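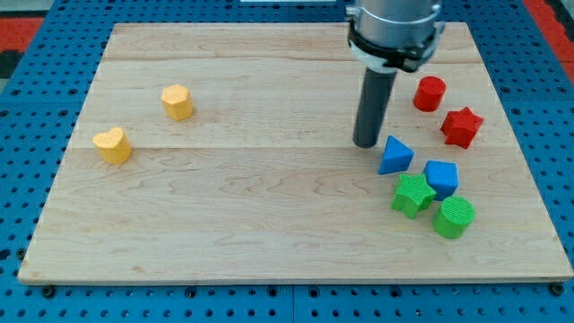
So, budget time again! I had 2,247 dollars to get through to October, and my first quote from Sokley (for a two-finger gripper, cable and bracket) would have swallowed nearly all of it. I went back and forth for ages and then asked myself what I really want the arm to do this year, and the answer is push stuff around a table. A plain gray rod does that fine, and the little star and heart blocks only need plastic and patience. So the gripper is off the list – for now.

What's on it instead: 2 spare rods, a second wooden board, a bag of 20 bolts for the pegboard and over 200 dollars set aside for shipping, which always gets me. Still waiting on Aten for a price on the mounting collar. If you've ordered from them lately, tell me how long it took!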